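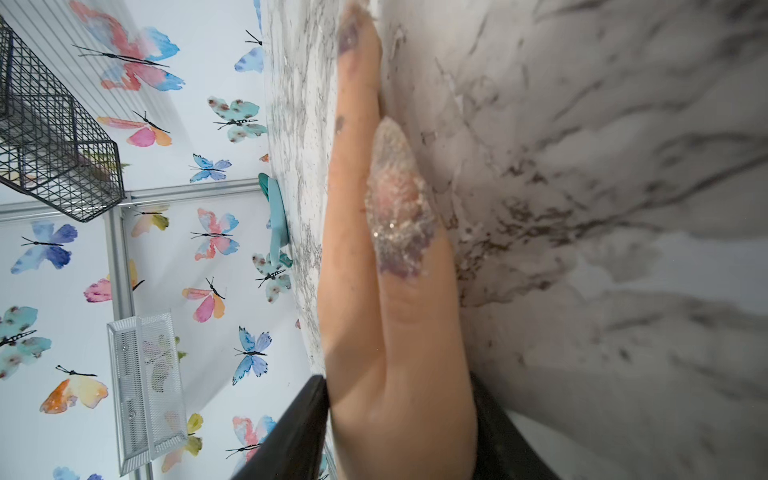
Home | Course Outline | Handouts | Office Hours

Unit 6: Earnest Money and the Escrow Account

Earnest money is the deposit a buyer makes after signing a purchase contract. It is held by a third party until closing, when it is credited toward the price.

Who holds it

The contract names the escrow holder. This can be the listing broker, a title company or an attorney. The holder works for both sides and may not release the money on the word of one of them.

Terms to know

Contingency: a condition that lets a party cancel, such as financing or inspection.
Commingling: mixing client money with the broker's own. Grounds for discipline in every state.
Release: a form signed by buyer and seller telling the holder where the money goes.

Worked case

A buyer signs for a house on Trurkerley Road with a financing contingency of 45 days. The lender, Uron Mortgage, turns down the loan on day 38. The buyer gives written notice on day 40. The notice is on time and the deposit goes back once the release is signed.

Now change one fact. The buyer phones the agent on day 40 and puts nothing in writing until day 47. Under the Potgieter form contract used in this course, a phone call is not notice. The seller has a claim to the deposit.

If the parties disagree, the holder keeps the money in the account until they settle or a court decides. Brokers get into trouble when they pick a side.

Reading for next class: Potgieter form, paragraphs 9 and 14. Bring 2 printed copies.

Related handouts
Unit 5: Offer and Counteroffer
Unit 7: Title Searches
Unit 8: Reading a Closing Statement

Tendach School of Real Estate | Room 126 | Contact | Back to top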